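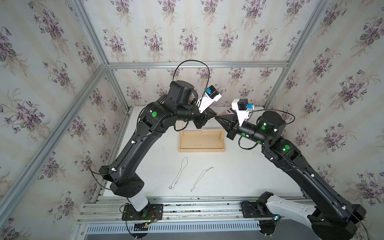

Lurdes Valente wrote to me that she stopped using trays on her work table years ago, they only collect screws, dried glue and old receipts, and after one month you have a second table on top of the first. I know this problem very well, and still I would not give mine up. A tray with low walls is the cheapest order you can bring to a white table. The important thing is how you use it.

Put it at the back, against the wall. In the middle it takes the best place, and at the front you push it with your elbow. A shallow one is better than a deep one, you see the bottom and nothing can hide there. If the tray is light wood, rub it with a little oil two times in the year. I do mine in April and again before winter.

Only things for the present job go in. When the job is finished, the tray must be empty, also if you are tired. Lurdes says she has no discipline for this. Then take a smaller tray, it forces you.

White tabletop

A white top shows everything, and I like it for this reason. You find the small spring that jumped away. For pencil marks I use a soft eraser first and then a damp cloth. For glue wait until it is hard and lift it with a plastic card, never with a knife. Powder cleaners make fine scratches and later the dirt sits in them.

Wallpaper behind a work place

Many people think wallpaper does not belong near a work table. Mine has violets on a cream ground, and I look at it with pleasure every day. Some advice:

Paste a small piece on a board and try to wipe it before you buy all the rolls. Some papers lose color already with water.
Start the pattern from the middle of the back wall, so the corners are cut equally on both sides.
Leave 2 mm free at the table edge. Crumbs and dust otherwise go behind the paper and lift it.
Keep one long rest of the roll for repairs – and write the roll number on it. I did not, and I had to search in three shops.

Dust with a dry soft brush, from the top down. On pale paper a wet sponge leaves rings.

Aluminum rails

Wipe them along the length with warm water and a drop of dish soap, then dry at once. The slots are the difficult part. An old toothbrush works, or a wooden skewer with a piece of cloth around the end. Check the bolts when you clean – they can become loose slowly and you do not notice until the table moves.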